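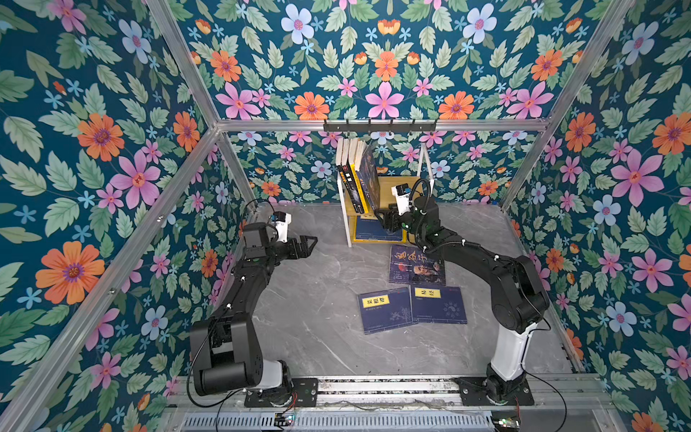

# Teaching two arms to tidy a bookshelf

My half of this project was the data, so that's what I'm writing up. Shakuntala Jaiswal did the training code (her report is separate, go read it, it's better organized than mine). We called the whole thing Skunden, mostly so we'd have something to name the folders.

The plan was simple enough on paper: drive the two arms by hand, record everything, and let the model learn from the recordings how to move books on and off a little two-tier shelf. We wanted about 2000 episodes by the end of January. That number came from me, and I was being wildly optimistic!

## How a session went

I'd put some books on the floor and some on the shelf, start the recorder, and do one move per episode. Each wrist has its own camera and there's a fixed one looking over the whole workspace, so every episode saved three videos plus the joint positions. Then reset, shuffle, go again. On a good evening I got 41 keepers.

Upright books were fine. Leaning ones were awful, especially at the right end of the row, where the gripper has to come in at an angle and one finger wants to land on top of the cover instead of beside it. I got so annoyed that I skipped them for the first 5 sessions, and Shakuntala spotted it right away in her training runs (the policy would reach for a tilted book and just sort of hover there). So I went back and did a whole batch of nothing but leaners.

## Stuff I changed along the way

- Slowed my own driving way down near the shelf. Fast demos looked slick and trained badly.
- Stopped putting the floor books in a tidy line. A bit crooked is better.
- Kept the fumbles if I recovered from them, and tossed the ones where I gave up.
- Wrote the label right after each episode. I tried doing a batch at the end once and mixed up 2 of the navy covers all the way through.

## Still open

The left arm is under-used in my set. I'm right-handed and it shows. If we get more time on the rig next term I'd start there, with handovers between the arms, and I'd borrow some thicker books too.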